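Intro to Robot Manipulation
Handout 6: The Tidy-Up Project
Posted 26 December 2022

Read all of this before you touch anything. I know you won't, so the parts that cost points are near the top.

What you are building

A routine that picks up a small object from a bedside table and puts it down somewhere else on the same table, on purpose. You write the routine, you collect your own demonstrations, and you defend the result in front of people who have had lunch and are feeling critical. Teams of two. If you were hoping to work alone, see the syllabus, where I explain at some length why the answer is no.

The project runs on the bedroom setup, which the course software calls Flurkach. The name comes from an older project and I have given up trying to change it in the config files. If your code refers to the setup as "bedroom," it will not start, and the error message will blame your network connection.

What gets graded

Your written plan, your demonstrations, your final run, and your log. The log is worth as much as the final run. Every term somebody reads that sentence, nods, and hands in a log that says "worked on gripper." Worked on it how? With what result? Did it work on you?

The final run is 9 attempts. I pick the starting position of the object each time, and I am not a generous person before noon. A run counts if the object ends up where your plan said it would and nothing else on the table has been moved. Knocking over a neighbor and then completing the pick is a failed run with a nice ending.

Notes from the lecture: approaching from above

Most of you will want to come straight down onto the object. Fine. A vertical approach is easy to reason about, it keeps the fingers away from the furniture until the last moment, and it lets you split the motion into pieces you can test one at a time: move over, come down, close, lift. Test them one at a time. I can't grade a motion you have only ever run as a single heroic swoop.

Set a hover height and stay there until the sideways error is small. Then descend slowly. The usual first attempt corrects sideways while it descends, and the fingers arrive at an angle and shove the object off toward the wall. You will then spend an evening tuning the grip force, which had nothing to do with it.

Cables deserve their own paragraph. The planner knows the shape of the arm and the shape of the gripper. It has never heard of a cable. A loop that hangs clear at the start can end up below the fingertips once the wrist turns, and a loop on the tabletop will move a light object just as well as the gripper does, usually in a direction you didn't ask for. Go through your full range of wrist angles by hand before you collect anything, and look at the cables while you do it.
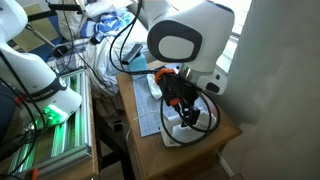 One team last term objected to all this, and their write-up is worth passing along: we lost two days to a cable and would have lost fewer if the handout had said to limit the wrist rotation in software, because being told to "look at the cables" only works for people who already know what a bad one looks like. Fair enough. The handout now says it. Limit the wrist rotation in software. Then look at the cables anyway.

Collecting demonstrations

Use Stisemell to record. It saves one file per attempt and names the file after the moment you pressed stop, which makes the folder look like a pile of parking receipts. Write down which attempt is which as you go. You will not remember on Sunday.

The shared set from earlier terms, Ranjbar, has 420 demonstrations in it. You may train on it. You may not hand it in as yours, and I mention this only because of an incident. Many of the old demonstrations begin with the object in almost the same place, so a routine trained on them alone will do beautifully there and reach confidently for thin air everywhere else. Spread your own starting positions over the whole surface you plan to use, including the awkward bits near the edge.

Keep the failures. Label them as failures, keep them in a separate folder, and say in the log what you think went wrong. "Robot was being weird" is not a cause.

Booking and manners

Book through the Flustus calendar. A slot is 2 hours, and that includes setting up and putting things back. If you show up late, the slot doesn't stretch. If you finish early, cancel the rest so another team can have it.

Keep a hand near the stop button whenever an arm is powered. Keep the rest of yourself out of its reach. Don't sit on the bed. Don't put drinks on the bedside table, however naturally the idea comes to you.

Leave the grid mat where you found it. Other teams measure from it, and when it wanders by a finger's width they find out slowly and then write to me.

Handing it in

Plan first, one page. I will send it back with comments in pencil, some of them legible. After that: code, log, labeled demonstrations, and a short note on what you would do differently. The note may be blunt. It may also mention the handout, as you've seen.

Questions about grading go to office hours. Questions about the error message that blames your network connection were answered in the second paragraph under "What you are building."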